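5. Oktober 2019

Bodenfeuchte im Flur 614 nach der Skala des alten Messgeräts, gestern lag der Wert höher. Die Einheit steht nirgends am Gehäuse, der Vergleich von Tag zu Tag genügt mir. Fenster seit dem Morgen gekippt, Heizung aus.

Vormittags die Aufzeichnungen zum Waschen von Stoffschuhen ergänzt. Bisheriger Stand: Handwäsche, lauwarm, Kernseife, Schnürsenkel getrennt. Die Maschinenwäsche habe ich im März aufgegeben, nachdem sich bei zwei Paaren der Gummirand an der Ferse gelöst hatte. Der Kleber verträgt vermutlich die Temperatur, nicht aber die Bewegung in der Trommel. Beweisen kann ich das nicht, dazu hätte ich ein Paar bei gleicher Temperatur im Eimer stehen lassen müssen. 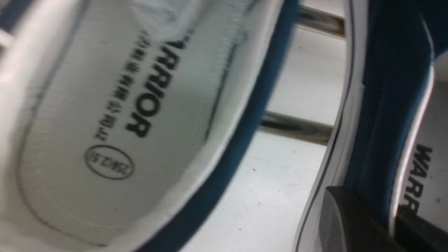
Innensohle mit Schriftzug WARRIOR

Bedruckte Innensohlen reibe ich nur noch mit dem Tuch ab. Die Bürste mit den harten Borsten, gekauft im Laden in Gillari, nimmt die Farbe mit. Für die Außensohle ist sie brauchbar. Mischung für den Gummirand: ein gehäufter Löffel Natron auf 200 Milliliter Wasser, mit der Zahnbürste aufgetragen, nach einigen Minuten abgespült. Gelbe Ränder auf weißem Leinen entstehen nach meinen Notizen vor allem dann, wenn Seifenreste im Gewebe bleiben und der Schuh in der Sonne trocknet. Seit ich dreimal spüle, treten sie seltener auf.

Mittags Brief aus Mullcombe, Rechnung für das Leder. Abgelegt. Danach den Bestand an Schnürsenkeln sortiert, flach und rund getrennt. Die flachen aus Bramitari fransen an den Enden aus und werden nicht nachbestellt.

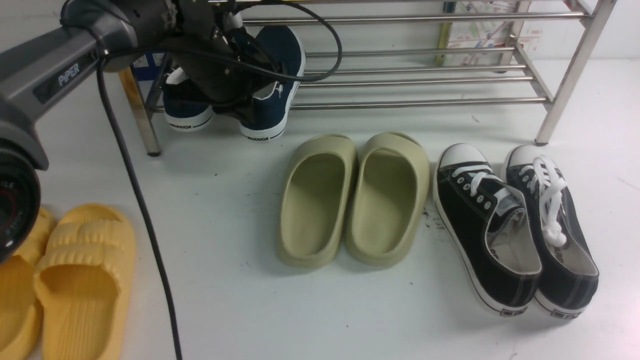 Gumaro Robles

Nachmittags Imprägnierung. Das Spray hält auf Leinen deutlich kürzer als auf Leder, zwei Regentage, dann zieht der Stoff wieder Wasser. Wachs hält länger, macht das Gewebe aber steif und dunkelt Blau sichtbar nach. Auf Weiß habe ich es nicht versucht. Phí schreibt, dass man Wachs mit dem Föhn dünner einarbeiten kann. Wird nächste Woche an einem Reststück geprüft, mit unbehandelter Hälfte zum Vergleich.
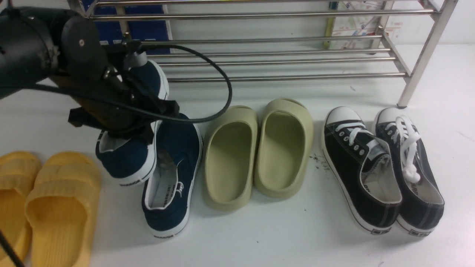 Wie lange muss ein gewaschener Stoffschuh trocknen?
Mindestens 12 Stunden bei Zimmertemperatur, mit herausgezogener Zunge und Papier im Vorfuß, das einmal gewechselt wird.

Abends noch einmal gemessen, Wert unverändert. Fenster geschlossen. Natron ist fast aufgebraucht, Kernseife reicht noch - auf den Einkaufszettel gesetzt, dazu weiße Baumwolltücher.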